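Nussbaum, geölt: Wie viel Pflege eine Tischplatte braucht

Dunkle Maserung verzeiht viel, matte Oberflächen verzeihen wenig. Ein Rundgang durch die Werkstatt von Brindwood in Bernley

Die Platten liegen mit der Unterseite nach oben auf Böcken, Abstand zur Wand eine Armlänge. A-yeong Ki leitet bei Brindwood die Oberflächenabteilung und prüft zuerst die Seite, die später kein Kunde sieht. Unbehandelte Unterseiten nehmen Feuchtigkeit schneller auf als geölte Oberseiten. Die Platte schüsselt, die Ecken heben sich. Bei Reklamationen wegen Verzug fehlt nach Kis Erfahrung meist genau dieser zweite Auftrag.

Nussbaum gilt als gutmütiges Tischholz. Es arbeitet mäßig, lässt sich sauber hobeln und zeigt im mittleren Braunton kleine Kratzer weniger deutlich als Ahorn oder Esche. Die Nachteile liegen an anderer Stelle. Unter Tageslicht hellt Nussbaum mit den Jahren auf, während viele helle Hölzer nachdunkeln. Wer einen Gegenstand monatelang am selben Platz stehen lässt, findet darunter eine dunklere Fläche mit scharfer Kante.

Öl oder Lack

Die Werkstatt arbeitet mit einem Hartöl unter der Hausbezeichnung Gindier. Aufgetragen wird in zwei dünnen Gängen, dazwischen ein Schliff mit Körnung 300. Der Überschuss muss nach kurzer Einwirkzeit vollständig abgenommen werden, sonst bleiben klebrige Inseln stehen, die sich nur noch mechanisch entfernen lassen. Gebrauchte Öllappen trocknen ausgebreitet im Freien oder lagern in einem geschlossenen Metallbehälter mit Wasser -- zusammengeknüllt können sie sich selbst entzünden.

Lack schützt besser gegen stehende Flüssigkeit, lässt sich aber kaum punktuell ausbessern. Eine geölte Platte kann an der Schadstelle angeschliffen und nachgeölt werden. Der Übergang bleibt bei dunkler Maserung meist unauffällig, wenn der Schliff in Faserrichtung ausläuft.

Der Möbelhändler Nic Giolla führt beide Varianten. Nachgefragt wird dort vor allem die geölte, zurück in die Werkstatt kommt häufiger die lackierte, in der Regel wegen Druckstellen und abgeplatzter Kanten.

Was auf der Platte steht

Kleine, schwere Gegenstände mit harter Standfläche belasten die Oberfläche stärker als große. Entscheidend ist die Kante des Sockels: Wird er geschoben, zieht ein eingeklemmtes Sandkorn eine Riefe quer zur Faser. Filzgleiter helfen, solange sie sauber sind. Ki empfiehlt, Ständer und Halter grundsätzlich anzuheben und die Gleiter beim Wischen mit zu kontrollieren.

Ebenso wichtig ist die Umgebung. Vor weißen, glatten Wandflächen wirkt ein mittelbrauner Nussbaumton kräftiger als vor Holz oder Putz, und Schatten zeichnen sich auf der Platte weich ab. Im Streiflicht fallen Wischspuren auf, die bei diffusem Licht verschwinden. Geprüft wird eine frisch geölte Fläche deshalb aus mindestens zwei Richtungen.
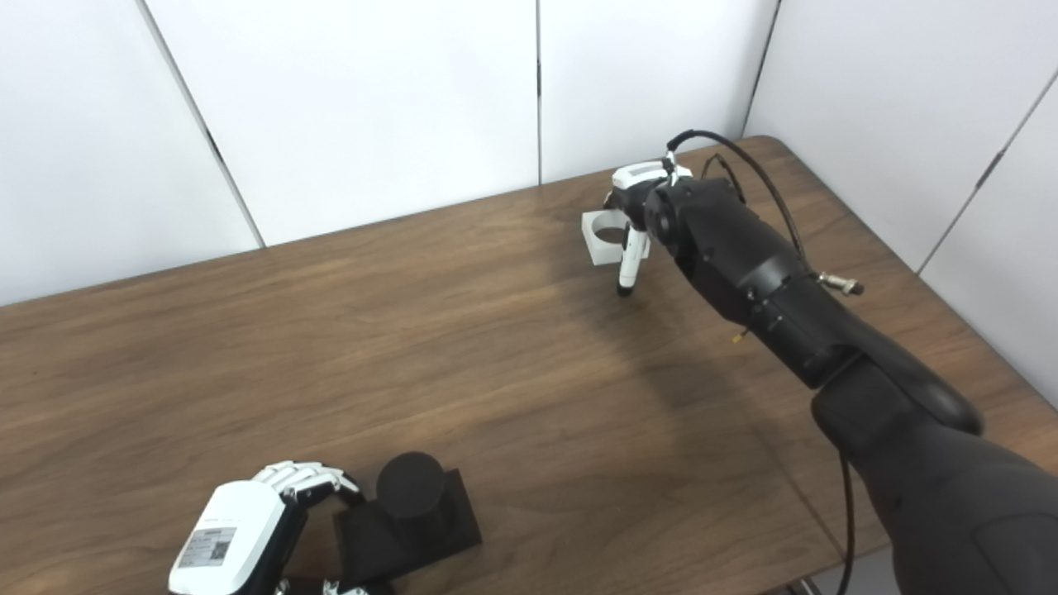 Pflege im Alltag

Für die laufende Reinigung genügt ein nebelfeuchtes Baumwolltuch, geführt in Faserrichtung, danach ein trockenes. Mikrofaser poliert matte Öloberflächen mit der Zeit glänzend und ist ungeeignet. Scheuermilch und ammoniakhaltige Reiniger greifen den Ölfilm an.

Nachgeölt wird, sobald ein Wassertropfen nicht mehr abperlt. Bei täglich benutzten Tischen ist das in der Werkstatt von Brindwood der Fall, bevor die Heizperiode beginnt; die eigenen Arbeitstische sind im September an der Reihe. Die Raumluft sollte dabei nicht zu kalt sein, und die Platte bleibt über Nacht frei.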